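How to Arrange Flowers in a Vase (Like a Real Florist!)

Wavville Kids: Make It, Grow It, Find Out About It

Have you ever been handed a bunch of flowers, dropped them into a jar, and watched them all flop over to one side? It happens to everybody! Putting flowers in a vase looks easy, and the first minute of it is. But making them stand up, spread out and look good from your chair at the table is a real skill, and people have been practicing it for thousands of years.

In this article you'll find out what a flower stem does, why vases come in so many shapes, how florists pick their colors, and why you will probably never find a blue rose growing in anybody's yard. Then you can make a bouquet of your own. Let's get going!

What is a bouquet, anyway?

A bouquet (say it "boo-KAY") is a bunch of flowers that somebody has chosen and put together. The word comes from French. When the flowers go into a vase or a bowl and stay there, people usually call it an arrangement.

A bouquet can be all one kind of flower, like a fistful of daisies. It can also be mixed, and mixed bouquets are a lot of fun because every flower does a different job. Big round ones catch your eye first. Small ones fill the gaps. Tall pointy ones make the whole thing look taller. Leaves go in between and give your eyes a rest from all that color.

The stem is a drinking straw (well, a whole bundle of them)

Slice across a celery stalk and look at the cut end. See the little dots in a curve? Those are tubes, and flower stems have them too. The tubes are called xylem (say it "ZY-lum"). Water climbs up through them to the leaves and petals.

What pulls the water up? Mostly the leaves do! Water is always escaping from tiny holes in the leaves and drifting off into the air. As it leaves, more water gets tugged up behind it, all the way from the bottom of the stem. A cut flower has no roots anymore, but the tubes still work, so it keeps right on drinking from the vase.

This is also the reason florists trim the ends. After a stem has been out of water, air bubbles and gunk can block the tubes. Snip a bit off the bottom and you get a fresh, clean opening. Many florists cut on a slant so the end doesn't sit flat against the bottom of the vase.

Try it: the color-climbing flower

You will need:
A white carnation
A glass of water
Food coloring (blue works really well)
A grown-up with scissors

Squeeze plenty of food coloring into the water, at least 30 drops. Ask your grown-up to trim the stem, then stand the carnation in the glass. Check it before bed and again in the morning. Thin blue lines should start to creep out to the edges of the petals. You're looking at the exact paths the water takes!

Feeling brave? Have your grown-up split the stem up the middle and put each half in a different color. You might get a flower with 2 colors at once.

The mystery of the blue rose

Roses come in red, pink, white, yellow, orange, cream and even a sort of purple. But a true bright blue? Gardeners have wanted one for ages and ages. Roses don't naturally make the coloring that turns some other flowers a strong blue, so no amount of watering or wishing will do it.

So where do the blue roses in stores come from? Some are white roses that have been dyed, either by drinking colored water (just like your carnation) or by being dipped or sprayed. Others are artificial, made from fabric or plastic. Scientists have also worked on changing rose plants themselves, and the flowers they got were closer to lilac than to sky blue.

In stories and poems, a blue rose often stands for something mysterious or very hard to get. In a bouquet it does something simpler. It makes everybody say "Ooh!"

Why are there so many kinds of vases?

A vase has two jobs. It holds the water and it holds up the flowers. The shape decides how the flowers will stand.

Narrow neck: The stems are squeezed close together, so the flowers stand up tall. You don't need many, and a single rose can look wonderful.

Wide mouth: The stems lean outward and the bouquet spreads like a fountain. You'll need more flowers, or they'll slide to the sides and leave a hole in the middle.

Clear glass: You can see the stems, and it's easy to tell when the water is getting low or cloudy.

Solid colors: These hide the stems. White and cream go with nearly everything, because they let the flowers do the showing off.

Fluted: A fluted vase has long grooves or ridges running along its sides. Run your fingers around one and you'll feel them go bump, bump, bump.

There's one more thing to think about, and that is weight. A tall bouquet in a light little vase can tip right over! For real flowers, the water helps by making the bottom heavy. For artificial ones, you can drop some clean pebbles or marbles in before the stems go in.

Picking your colors

Get out your paints or crayons and draw a circle with six slices: red, orange, yellow, green, blue, purple. That's a color wheel. Florists use it all the time, even if they only carry it in their heads.

Colors that sit side by side are calm together. Yellow and orange, for example, look like a sunny afternoon. Colors that sit across from each other are full of energy. Blue and orange are opposites, and when you put them together each one seems to get brighter. Try it with two crayons and see!

Green isn't left out, either. You get green for free with almost every stem, so it ends up tying everything together.

Now make your own arrangement!

You can do this with flowers from the garden (ask first!), flowers from the store, or artificial ones, which are great for practice because you can pull them out and start over as many times as you like. A simple bouquet takes 10 minutes, and then you'll probably want to do another.

Step 1. Clear a space on a table and lay all your flowers down flat so you can see what you've got. Put the same kinds together.

Step 2. Pick a vase. A good rule is that the tallest flower should stick up above the rim by as much as the vase is tall, or a little more.

Step 3. If your flowers are real, fill the vase halfway with cool water. Pull off any leaves that would be under the water, as they go slimy and make it smell.

Step 4. Start with the leaves and greenery. Cross the stems over each other inside the vase so they make a kind of net. The net will hold everything else in place, and it's the best trick in this whole article!

Step 5. Add your biggest flowers next. Hold each one up near the vase before you put it in, and decide where it should go. Sunflowers and roses are good stars for a bouquet. Hold a rose partway along the stem and watch out for thorns.

Clear glass is a lovely choice for a mix with lots of colors in it. Blue roses, orange marigolds, a yellow sunflower and pink and cream tulips can all share one vase, and the blue and orange do just what the color wheel says they'll do.
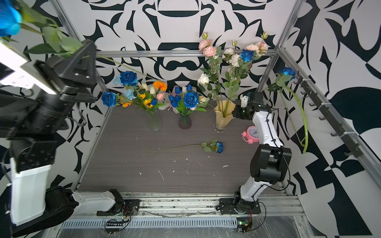
Step 6. Fill in with smaller flowers. Look for gaps and tuck them in at different heights. If everything is at the same level it will look like a flat-top haircut, so push some down and let some pop up.

Step 7. Turn the vase slowly all the way around. Is there a bald spot? Move a flower over. If the vase is going against a wall, you can save your best flowers for the front.

Step 8. Step back to the other side of the room and take a look from there. Fix whatever bugs you. Then leave it alone and go show somebody!

Keeping real flowers happy

Change the water every couple of days, and trim the stem ends a tiny bit each time. Keep the vase away from heaters and hot, sunny windows. Keep it away from the fruit bowl, too. Ripe fruit gives off a gas called ethylene (say it "ETH-uh-leen"), and it makes some flowers droop sooner.

Check with a grown-up before you put flowers where a pet can reach them. Lilies are very dangerous for cats, and tulips and some other flowers can make pets sick.

Words to know

Arrangement: flowers placed in a container in a way somebody has planned
Bloom: the flower part at the top of the stem
Florist: a person whose job is working with cut flowers
Fluted: having long grooves or ridges
Xylem: the tubes that carry water up a plant

More from Wavville Kids

Why Do Leaves Change Color?
Grow a Bean in a Jar
What Lives Under a Log?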